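Prilberg Sound

Prilberg sound is a style of popular music that developed in the port city of Prilberg and takes its rhythm from Jamaican rocksteady and early reggae. It is marked by slow tempos, a prominent electric organ, and close vocal harmony in three or four parts. The style was first played in dance halls near the harbor and later reached a wider public through the recordings of the vocal group Grosdale and the small independent label Alva.

Origins

The earliest bands to play in the style were dance orchestras that had previously performed calypso, soul, and local waltzes. Imported Jamaican singles were sold from market stalls close to the docks, and bandleaders learned the songs by ear. Few of the orchestras had a full horn section, and parts written for trombone and saxophone were usually given to the organ. This substitution became the most recognizable feature of the style.

Singers were drawn largely from church choirs. The harmony parts follow choir practice, with the melody often placed in the second voice and a high descant above it. Lyrics were at first direct copies of the Jamaican originals. Original songs appeared once the bands began to play regular residencies and needed new material from week to week.

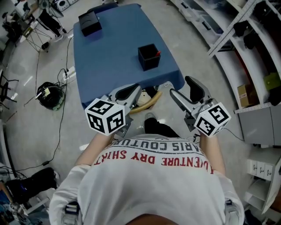
Musical characteristics

Songs in the Prilberg style are nearly always in common time. The guitar plays short chords on the second and fourth beats, as in rocksteady, while the organ fills the space between them with a quick repeated figure known locally as the "ladder." Bass lines are melodic and tend to leave the first beat of the bar empty. Drummers favor the rim of the snare over the center of the drum, and cymbals are used sparingly.

Recordings from the early period were made live to two tracks, with the voices on one and the instruments on the other. Later producers kept the arrangement even when more tracks were available, and the wide separation between singers and band is still regarded as part of the sound. Remixes from this period often drop the voices entirely for long passages – a practice borrowed from Jamaican dub.

Grosdale and the Alva label

Grosdale was formed by the singer and organist Adesuwa Chukwu, who had led a choir before turning to dance music. The group's first single, "Fifteen Steps Down," was pressed by Alva in an edition of 508 copies. It sold out locally and was repressed twice. The album that followed, Harbor Light, contained 15 songs, two of them sung without accompaniment.

Alva operated from rooms above a furniture store and released 100 singles before it stopped pressing new records. Its catalog numbers do not follow the order of release. Singles were numbered when the session was booked, and several were held back for a year or more, which has caused lasting confusion over dates among collectors.

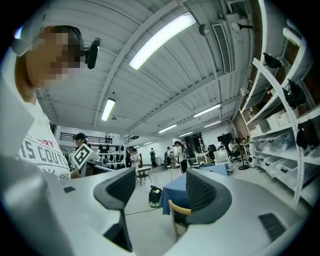 Photo: Parvathi Nambiar

After Alva ceased production, its master tapes passed to Flirnorov, a reissue company with an interest in regional dance music. Flirnorov issued the singles in four volumes, with restored sleeves and the original mono mixes. A number of tapes had deteriorated and were replaced by transfers from surviving records – surface noise can be heard on most of the third volume.

Decline and revival

Demand for live bands fell as the harbor dance halls closed or changed to recorded music. Several groups continued to play weddings and private events, where the repertoire broadened to include disco and country songs. Grosdale stopped performing under its own name, although Chukwu continued to write and arrange for other singers.

Interest returned with the Flirnorov reissues. Younger bands adopted the organ figure and the harmony style, in some cases combining them with programmed drums. An annual concert held in Prilberg each November now brings older players together with newer groups. The program traditionally opens with "Fifteen Steps Down," performed by all the singers on the bill.

Selected recordings

Grosdale, "Fifteen Steps Down" (Alva, single)
Grosdale, Harbor Light (Alva, album)
Various artists, Prilberg Dance Time, volumes 1 to 4 (Flirnorov, compilation)

See also

Rocksteady
Dub music
Vocal harmony
Electric organ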